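Ondow Opens Its Doors in Brodinitz for an Afternoon of Gripper Work

By Ida Brandes
Monday, January 8, 2024

BRODINITZ — The company Ondow invited neighbors, school groups and customers into its building on the Grube road on Saturday afternoon. It was the second open day since the firm moved here from Fetthorpe, and the first one where guests were allowed past the front office and into the hall where the training work is done.

Ondow makes software for robots that sort and pack small goods. Before such a robot can do the job alone, a person has to do it first, many times, and the movements are recorded. The company showed this part of the work to the public, and for many guests it was more interesting than the robots themselves.

Wiebke Lammers, who leads the recording team, began the tour at the coat rack with a short talk. She explained that the operators hold a gripper in each hand and do all of the task with them. The fingers of the person do not touch the goods. "You can do it with your hands in two seconds, and then you take the grippers and you feel like a small child again," she said. "After a week it is better. After a month you start to forget that they are there."

A new operator at Ondow is trained for 10 days before the recordings are kept. In the first days the recordings are made but thrown away. Ms. Lammers said that some people find this disappointing, but that the robot would learn the mistakes as well, so there is no other way.

The groups were kept small, with 20 guests in each, and they stood behind a line of tape on the carpet. There were 4 tours in the afternoon. The last one started late because the group before it did not want to leave the table with the packets.

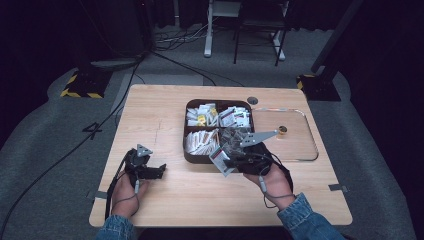
Reading time: 4 min

At this table the task is a divided tray with small packets, a different kind in each compartment. The operator takes hold of one packet with the gripper and lifts it up. It looks simple. But a packet is thin and light, and it lies close against the next one, so the tip of the gripper must come in at the right angle. If it closes too early, it takes two packets or none.

Cristóbal Fuentealba worked at the table during the second and third tours and answered questions while he was sorting. A boy from the Brodinitz school wanted to know if his arms become tired. Mr. Fuentealba said that it is more the shoulders, and that the operators change places every half hour. Another guest asked why the company does not use boxes or balls, which are easier to hold. He answered that the customers do not sell balls. They sell food, tea, screws in bags, and other things that bend and slide.

He also said that the packets are his favorite task — "with the cups I am always afraid" — and got a laugh from the group.

In one season the team wants to collect 3,000 recordings of the packet task. According to Ms. Lammers, the number alone does not say much. The tray must be turned, the light must be changed, and different people must do the work, because each person has their own way to reach for a thing. A robot that has only seen one person will be confused when the tray stands a little to the left.

In the next room the guests could see a robot arm that was trained in this manner. It moved bags of tea from one box to another. It was slow, and on the second tour it stopped in the middle of the movement and had to be started again. The engineer Wolfram Kohlhase did not try to hide this. He told the guests that the arm had been moved in the morning to make space for them, and that it was now standing in another position than it was used to. "It is a good lesson for you and also for me," he said. On the third tour the arm emptied the whole box, and there was applause.

Not all questions were about technology. Waltraud Engelhardt worked in the packing department of a candy factory in Grube until she retired, and she came with her granddaughter. She wanted to know what will happen with the people who do this job today. Mr. Kohlhase said that most of his customers have open positions that they cannot fill, in particular for the night shift. Ms. Engelhardt was not fully satisfied with this. She said that in her time the night shift was also not popular, but it was paid better, and then people came. The discussion went on for a while at the coffee table and stayed friendly.

At the end of the tour the guests were allowed to try a pair of training grippers with paper bags and wooden blocks. These attempts were not recorded. The line was long, mainly with children, but some of the parents took a second turn when the children had gone to look for cake. Ms. Engelhardt also tried it. She put three bags into the box without dropping one, and Ms. Lammers asked her, half as a joke, if she was looking for a job. She said that she would think about it if she could do it sitting down.

Ondow is in fact looking for operators. The work is part time, mornings or afternoons, and no technical education is needed. Applicants are invited to a trial hour, where they do one simple task with the grippers and one more difficult task of their own choice. Ms. Lammers said that good operators come from very different jobs — on her team there is a former dental assistant, a baker and a student of music. People who are patient do better than people who are fast, she said, although the fast ones often do not believe it in the first week.

The teachers who came with the school group asked for a longer visit with a full class. The company wants to offer this for the older students, with time for each of them to work at a table. The groups would be smaller than on Saturday, so that the students do not have to stand and wait.

The next open day is planned for March. Guests should register at the front office by phone or in person, and school classes are asked to give the number of students in advance. Entrance is free. Visitors who come by car should use the parking lot behind the building, as the street in front is closed for work on the water pipes. Children under ten can join the tour together with an adult.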